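Lightfoot Puts Toy Kitchen Claims to the Test, Finds Most of Them Thin

Altville shop publishes results of play kitchen trial and drops "educational" wording from its shelves

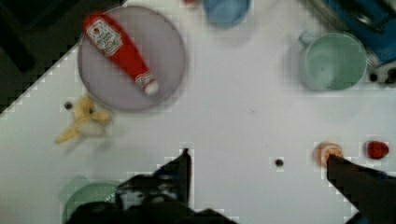
What the trial looked at

ALTVILLE, Nov 21, 2020 - Lightfoot, the Altville toy and housewares shop, today released the results of a trial of toy kitchen pieces that began in July. The shop wanted to know how much of what is printed on toy kitchen boxes holds up once the plates, cups, mugs, bottles and play food are out on a table. Its answer is: less than shoppers are paying for.

Families who signed up took home a mixed box of pieces and kept a short diary. Lightfoot received 241 completed diaries. It also read through 661 product descriptions from catalogs and packaging, looking for any promise about learning, skills or development. Of those, 194 made such a promise. The shop wrote to the suppliers concerned to ask what the promise was based on. Most of the replies restated the promise.

"I have sold toy ketchup for years and I like toy ketchup," said Tarek Farah, owner of Lightfoot. "A child picks up the red bottle and squeezes it over a plate and everybody at the table gets some. Fine. What I can't find is anyone who can show me that this bottle teaches more than the one that costs half as much."

Plain pieces did well

The pieces mentioned most often in the diaries were the ones with the least to say for themselves. A plate, a mug with a handle and a banana turned up again and again. Families reported that the plate was used as a lid, a steering wheel and a bed for a stuffed rabbit. Sets with sound effects were popular in the first few days and were written about much less after that, although Lightfoot cautions that parents may simply have taken the batteries out.

Colors mattered less than expected. Several suppliers sell their pale, muted ranges at a higher price and describe them as calming. The diaries gave no support to this. One parent wrote that her son had been exactly as loud with the soft green mug as with everything else he owned.

Limits of the results

Lightfoot does not present the trial as science. The families chose to take part, the diaries were filled in by tired adults, and the shop sells the goods in question. Farah said he would be wary of any retailer, his own included, that used figures like these to steer people toward a particular set.

What changes in the shop

Shelf cards at Lightfoot will no longer carry the words "educational," "developmental" or "Montessori-style" for toy kitchen goods unless the supplier can point to something behind them. Cards will list what is in the box, the material, the recommended age and whether the pieces can go in the dishwasher. Plates, cups and play food will also be sold singly, so that a lost cup does not mean buying a whole new set.

The change covers the Muvitz and Lirkine ranges along with the shop's own boxed sets. Packaging supplied by manufacturers will stay as it is, and shoppers are invited to read it with care.

A printed summary of the diaries is free at the counter while copies last.

About Lightfoot

Lightfoot sells toys and small housewares in Altville. The shop stocks 2347 items.

Press contact: Tarek Farah, Lightfoot, Altville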